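Jernside Domance front-loading washer, review after six months

Posted January 4, 2019

We bought the Domance in June from MacDonald, the appliance store, to replace a top loader that had started leaking from the pump. It is a mid-size front loader in white with a dark strip across the top for the controls. The model number on our paperwork ends in 1442. It gets used almost every day, mostly for jeans, knit tops, sheets and cleaning cloths.

Setup

Delivery was included and the hookup was extra. I did the hookup myself. Take out the shipping bolts first and keep them in a bag with the manual. The hoses in the box were long enough for us, but measure before you order. Leveling took two tries. The feet are stiff and the wrench that comes with the machine is too short to get good leverage, so I used my own. The floor is concrete and the washer stays put in the spin. I can't say how it would do on a wood floor upstairs.

The room and the folding space

The washer stands against the far side of a large room, with a wooden table on either side. Small stuff goes on the left table. A laptop usually ends up on the right one. Sorting and folding get done on the big table in front, and it helps to have that much space when a load of sheets comes out.
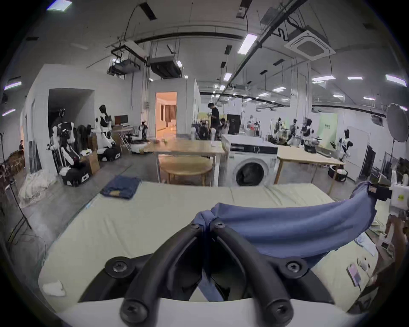
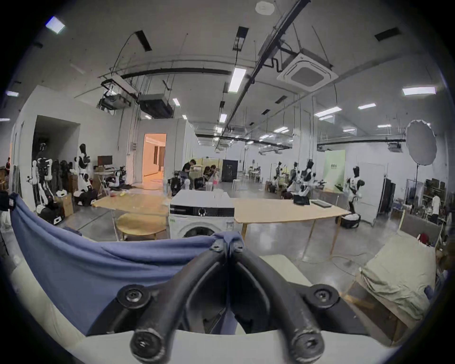
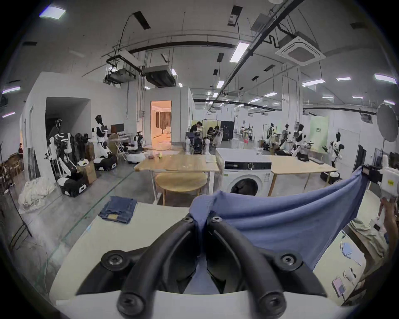

The washer with its side tables in all three. The control knob is in the second one.

Washing

Regular cotton is the cycle we use most. Jeans come out clean at the warm setting. Mud on the knees needs a pretreat, same as with any machine I have owned. Ribbed knits go in on Delicate, cold, turned inside out, and so far I haven't had one stretch or pill more than I'd expect.

The quick cycle is listed at 30 minutes and ours runs a little over that. It is fine for a small load that isn't very dirty. A full load on quick comes out with detergent still in the seams.

Sheets are the weak spot. A fitted sheet will wrap around everything else, and then the machine stops and tries to rebalance before it spins. Sometimes it gives up and leaves the load heavy with water. Washing sheets by themselves, and only one set at a time, mostly fixes it.

I use Istora liquid, half of what the cap says. With the full amount I was getting suds in the door.

Controls

The knob picks the cycle and has a firm click at each stop. It is small for my hand. The lettering on the strip is light on dark and easy to read with the overhead lights on. There is a delay start that goes up to 24 hours. The end-of-cycle beep can be turned off, but you have to look up how in the manual.

Noise

Filling and washing are quiet enough to talk over. The final spin is louder, with a whine at the start that drops off after a minute or so.

Upkeep

Wipe the rubber door seal after the last load of the day and leave the door open a crack. The drain filter is at the bottom behind a small flap. Put a towel down first. I clean it once a month and have found lint, a hair tie and 16 cents in it.

Rating

Four out of five. One point off for the sheets. The warranty is two years on parts and one on labor. I would buy it again at the sale price, probably not at full price.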